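Arkby center passes the halfway mark in collecting examples for household robots

02/08/2021

The robotics center in Arkby has been a busier place than usual this winter, and the people who work there are happy to tell you why, provided you have a little time to spare. The center is gathering examples of ordinary household work, done by human hands, for a learning system that is meant to help robots tidy a room, set a table or put the shopping away. As of this week the collection stands at 2685 recorded tasks, which puts it past the halfway mark and a bit ahead of the plan drawn up last fall.

The project goes by the name of Lunholm, and it is shared between the Arkby center and Holska, the firm that looks after the software side. What sets it apart from the center's earlier work is that no robot arm has to be driven from a desk to make a recording. A person simply takes a gripper in each hand and does the job with those, picking up, passing across and setting down, while the position of each gripper is followed by way of the printed patterns on the cube it carries. The system later learns from those movements – the good ones and also the slightly clumsy ones, which the team has decided to keep as long as the task gets finished.
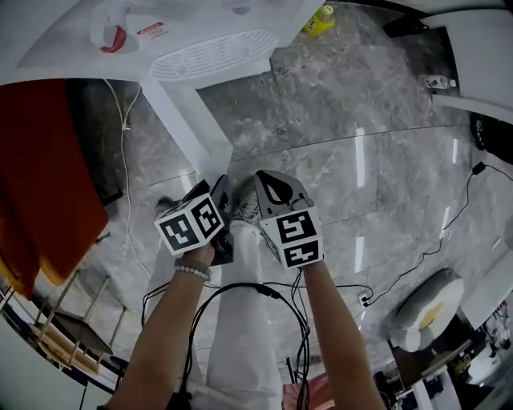
Both hand-held grippers carry marker cubes printed with black square patterns. Photo: Gouveia

Most of the people making the recordings had never done anything of the kind before they signed up. They get a morning of practice first, and it is usually the wrists that need the most time to get used to things, for a gripper has no fingertips to feel with and you end up relying on your eyes a good deal more than you would at home. After that they work in sessions of 30 minutes, with a proper break in between and coffee for those who want it. Left-handed people are especially welcome, as the first batch of recordings leaned heavily the other way.

Every recording is looked through before it goes into the collection. Of the last 300 that were checked, 92 percent were accepted as they were, and the rest were mostly turned down because the marker patterns had been hidden from view for too long in the middle of a movement. Those tasks are put back on the list and done over, often by somebody else, so that the same job turns up in more than one style.

The tasks themselves have been kept plain on purpose. Bottles and containers are moved from one surface to another, cloths are folded, chairs are pushed back where they belong, and small things are picked up off the floor. Later on the list will grow to take in jobs that use both hands together for longer stretches, such as opening a package or wringing out a sponge – those have been asked for many times over by the software people at Holska.

Recording in Arkby goes on through March. Anyone who would like to take part can leave their name at the center's front desk on the ground floor, where there is also a sheet with the session times still open.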